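Category: Home Organization > Textbook Excerpts

Chapter 3
A Place for Every Kind of Thing

I learned to sort from my first boss, Junpei Kamata, who ran the stockroom at Skeltton and couldn't walk past a pile without splitting it in two. On my first Monday he pointed me at a heap of returned kitchen goods and told me to start with the baskets, before I'd touched a single spoon. I thought he was kidding! (He wasn't, and I was there till seven.)

So that's how we'll begin too. Before you pick up anything that needs sorting, set your containers out on the floor with a bit of space between them, and give each one a job. You don't need a matched set. I like a mix of colors and shapes, because my hand learns "green" a lot faster than it learns to read a label.

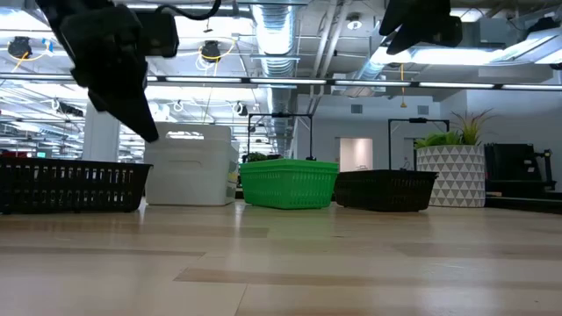
Photo: Ashraf Ait Ali / Sekberg

Four containers is a good number for a beginner. Two black baskets, a green one and a white bin give you plenty to work with, and you can see right away which one is the odd one out. The tall white bin would be my pick for long or awkward stuff, like wrapping paper or umbrellas, and the handle cutout near the rim makes it easy to grab. Slotted baskets are great for toys and cloths – you can peek through the sides – but please don't put pencils in them. I did that once at home and I was finding pencils under the couch until February.

In this chapter we'll try three ways of sorting: by use, by size, and by how often you reach for a thing. We'll start with use, which is the one most families already do without thinking about it. Grab 60 small items from around the house (the junk drawer alone should cover it) and clear yourself a patch of floor.

954 shares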